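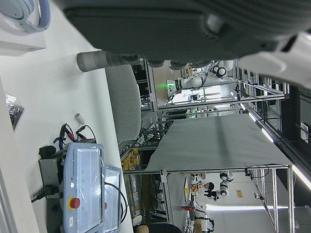 ## Before we sign for a second arm

The quote from Brornley came in during January, and it has been going around the Podmont office ever since with people adding hopeful notes in the margins. I'd like to add a few less hopeful ones.

The number everyone repeats is the price of the arm. Fine. It's a fair price and I have no quarrel with it. But look at a bench with a Universal Robots control box on it and see how much of what's there was never on the first page of anybody's quote. Cables, clips, tie straps, a bracket to hold the box up. Aluminum extrusion for the stations. A table, and a chair for whoever has to sit there. Brornley's quote has one line for all of this, "installation sundries," and the amount next to it is 2,000 dollars. I asked what that covers and got a very friendly email that didn't say.

Then there's time. The sales sheet allows 10 working days from delivery to first useful job. Our last piece of equipment, the Spanos labeler, was sold to us on the same 10 days. I went back through the job log and the real figure was 104. Most of that went on small stuff: a fixture that had to be remade twice, a missing connector, three weeks of waiting for someone to approve the guarding. The labeler is a much simpler machine than a robot arm. I don't see why we'd do better this time, and the plan doesn't explain it.

A few things I'd want in writing before the money moves:

- What the gripper costs and whether the fingers are included. Different parts may well need different fingers, and I can't find a spare set anywhere in the quote.
- Who does the safety review, and who pays if it has to be done over.
- Floor space, measured with a tape, with the stations and the storage shelves drawn in. The current sketch shows the arm floating in an empty rectangle.
- The yearly service price after the first year is up. "To be agreed" is not a price.
- Training hours for the second shift. Right now the plan trains day shift and hopes.

The Skambridge site is often held up as proof that this pays for itself. Maybe it does. They run one part, in one size, all year long. We change over several times a week, and every changeover is somebody's afternoon. I'd be happier if the payback sheet had a row for that, even a rough one.

My suggestion is to rent for one quarter and keep an honest log of hours, stoppages and extra purchases. Brornley does offer a rental, although you have to turn to the back of the brochure to find it. If the log looks good I'll sign the purchase request myself.

Comments on the draft budget are open until the end of the month. The spreadsheet is in the shared equipment folder, second tab. Please don't edit the first tab, it's linked to payroll for reasons that predate all of us.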